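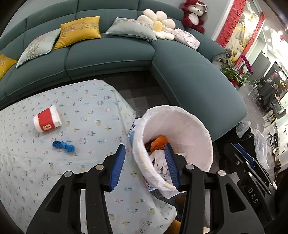 Clearing the living room table, one gripper over the cloth and the bin, the other by the sofa.

I've had the Clumik hand-held gripper set from Edier for a month now. It comes as a pair, with a camera on each, and you use them to do ordinary jobs at home so the recordings can be used to train robots. The kit is on loan for the length of the scheme and you're paid per accepted clip.

I started with rubbish, as the guide suggests. Paper cups, tissues, peel, bits of plastic. It's a good first job. The blue pads on the fingers are ribbed and they grip a paper cup well enough if you don't squeeze hard. A cup lying on its side is easier than one standing up. Small crumpled things took me longer, and on a patterned tablecloth I kept pinching the cloth as well. Going in at a lower angle fixed most of that.

The weight is fine for short spells. After 30 minutes my wrists want a rest, so I do two sessions a day, one before lunch and one in the evening.

Uploading is the weak part. The Skeser app is slow, and it stopped twice in the first week and had to start again from the beginning. I now leave it going overnight. Of the first 100 clips I sent, 82 were accepted. Most of the others were turned down because I'd moved too fast, and a few because my hand was in the way.

I also looked at the Kravets set, which has a longer battery life but is sold outright, and I didn't want to buy one before knowing if I'd keep at it. Edier's target is 4,000 clips per household over the scheme. I'm at almost a quarter of that.

Two things I'd change: a longer charging cable, and a stand to put the grippers on between goes. Mine end up on the sofa.

I'm moving on to folding towels in October and will post again once I've had some of those clips back.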